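Jollance uses cookies to remember your reading position and language. Accept | Manage settings

Robot Learning from Demonstration
Handout 9: Recording examples for the oven door task
Notes by Heino Rebane

1. Purpose

A policy trained by imitation can only be as good as the examples it is given. In this unit each pair records a set of demonstrations for one task, opening or closing the door of a toaster oven, and hands them to Joaquín Pereyra for the training run in November.

2. What counts as one example

An example is a single attempt at the task, from the first arm movement to the point where the gripper is clear of the oven. It contains the wrist view, the head view, the joint positions and the gripper command, all on one clock. Pauses longer than 16 seconds are to be cut before submission.

The target is 65 examples per pair. Last year the Ellham group trained on 44 and the policy failed whenever the oven was moved towards the end of the table.

3. Views

The wrist view changes a great deal within one example. The oven may fill a corner, leave the view almost completely, or appear whole. The head view is steadier but loses detail at the fingertips.

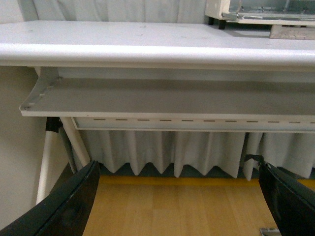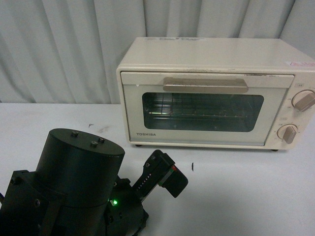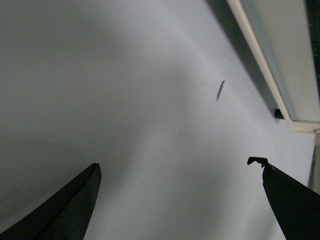
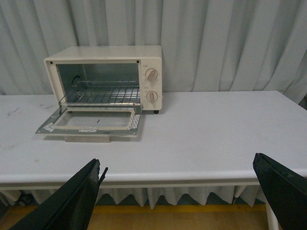
Fig. 3. Oven door task. Second picture: head view, door closed. The others: wrist view; door fully open in the last.

4. Variation

Vary the starting pose of the arm and the position of the oven between examples. Do not vary both by large amounts at once – the Wróbel script sorts examples by start condition and will put such cases in a separate folder.

Record the door state at the start in the label file as open, closed or part open. If the state cannot be read from the wrist view, take it from the head view.

5. Failed attempts

Keep them. Mark the label "fail" and give the time at which the attempt went wrong. They are left out of the first training run and used in Handout 10.

6. Submission

Upload to the Vudomthorpe server, one folder per pair, label file at the top level.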